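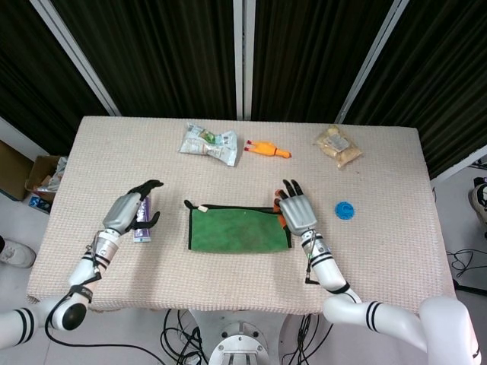
Figure 3. Table setup for the mixed-items condition, with the green zippered pouch at the center.

3.2 Items and surface

Each layout combined one soft container with small household goods that differ in stiffness and outline. In the layout of Figure 3 the container is a felt-like pouch with a black border, laid flat. Food packaging was placed toward the back of the table, on either side of an orange rubber chicken, and a blue lid was set to the right. The tube-shaped package with the purple and white label was the only item placed upright. A pale pink cloth covered the table in all 37 layouts; dark curtains closed off the background.

Layouts were drawn up by the second author (Neagu) and kept fixed for 15 trials each. Items were returned to their marked positions between trials - the wrappers were not smoothed out, and their shape was allowed to drift. Trials in which an item left the table were repeated once and then dropped.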